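4 min read

Section 3: Setting Up Your Episode Tracker for Clemholm

These steps assume you have installed the tracker and made an account. If you haven't, go back to Section 2. We'll wait.

1. Open Shows and type Clemholm. Pick the drama with the drowned village. The other one is a baking contest, and its fans are tired of your bad ratings.

2. Choose a viewing order. "Broadcast" follows the network, which aired the Wanthorpe two-parter backwards. "Story" puts it right. New viewers should pick Story.

Note: The order can be changed later, but your watched marks will reset. All 50 of them, if you're up to date.

3. Set your Spoiler Wall. Slide it to the last episode you finished, then press Lock. Titles, guest stars and thumbnails past that point turn gray.

Caution: The Wall hides what is in the tracker. It can't hide your brother-in-law.

4. Turn on Trailer Shield if you'd like clips held back as well. The network's preview for the January return gives away who survives the ferry, and does it in the first shot.

5. Link the companion show, Fatham, under Related. The two cross over in season 2, and the tracker will slot those episodes into your list. Say yes when it asks about duplicates. Say no when it asks again.
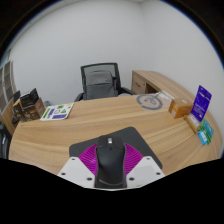

6. Decide how you want to hear about new episodes. "On air" pings you when the broadcast starts. "On stream" waits until the episode can be watched in your region, which may be the next morning. Picking both gets you two pings and no extra episodes.

7. Join a discussion room, if you must. Rooms hold up to 2,000 people and open when the credits roll. Your Wall applies to posts that members have tagged correctly, so almost 80 percent of them.

Note: The room called Sin is about the villain's theme song. Newcomers are often let down.

8. Press Save. The tracker will offer to rate the pilot for you. Decline, and go on to Section 4, Sharing a List With Someone Who Watches Ahead.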